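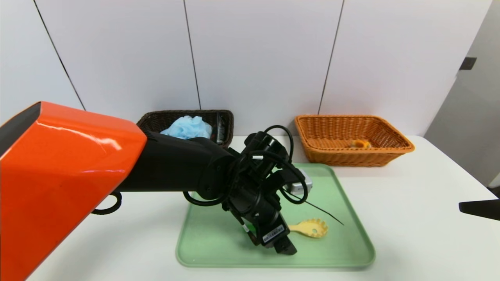
Green tray with the spaghetti spoon, wicker baskets behind.

Nakley Table Items

Nakley is a picture set of small household things on a white table: kitchen tools, trays, baskets, toys and soft items. It was put together for people who need pictures of ordinary objects lying near each other, partly hidden, or sitting inside something else.

Contents

The set has 660 pictures, sorted into 5 folders by the main container on the table. The tray folder is the largest. Each folder has a plain text list with one line per picture, giving the file number and the names of the items.

Items

Trays: pale green plastic, rectangular, rounded corners, raised rim. Listed as "tray green".
Kitchen tools: mostly plastic. The yellow spaghetti spoon has a toothed, slotted head and is listed as "spoon spaghetti", never as "fork" or "ladle".
Baskets: woven wicker, one dark brown and one lighter orange-tan with flared sides. Listed as "basket dark" and "basket light".
Soft items: anything crumpled. If the material can't be told from the picture, the entry is "soft item" plus the color.
Toys: small pieces, often inside a basket. Listed as "toy" plus the color.

Naming rules

An item gets a line entry if any part of it shows. Things inside a basket are written after the basket with a slash, so a yellow toy in the light basket becomes "basket light / toy yellow". Walls, fixtures and the table are left out.

Known problems

About 70 entries in the tray folder still use the old word "plate" for the tray. The light basket was called "basket orange" in the first version - both names appear in the older lists. Spoon direction is not recorded.

Changes

Version 3: merged the two basket lists, fixed spelling, added the slash rule.
Version 2: soft items split from toys.

Contact

Lists and naming: Simin Safavi. Folder layout and corrections: Nuala Lenihan. Please give the folder name and file number when reporting a wrong entry.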